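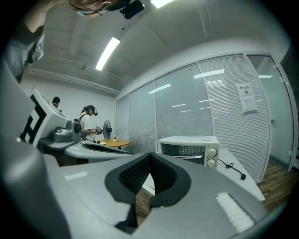

HOME & OFFICE | Small Comforts

The Toaster Oven Years

By Yuxi Wei

I've worked in four offices and I can tell you exactly how each one handled lunch. At Morikawa we had a real cafeteria and everybody complained. At Tevberg we had vending machines and everybody complained more. Then I landed at a place with a white toaster oven on a white table, right by the glass partition, and I have never eaten so well at work!

It's a plain little thing – glass door, two white knobs, a black cord that coils up on the tabletop no matter how often I straighten it. Huiling Shen paid 40 dollars for it in December and I'd argue it has done more for morale than the last two retreats (sorry, Huiling, I know you planned those too).

My own rule is leftovers only. Pichit Sangkhawat goes further and does sweet potatoes, whole, which take most of the morning and make the entire floor smell like a street market. I'm not complaining.

What I love is how little the room needed. Wooden floor, white blinds on the glass, a fan on a pole, and a round wooden table with one small potted plant on it. I drag a chair over there with my cheese toast most days. Qiuyue Qiu usually turns up before I've finished, asking if the oven's still warm.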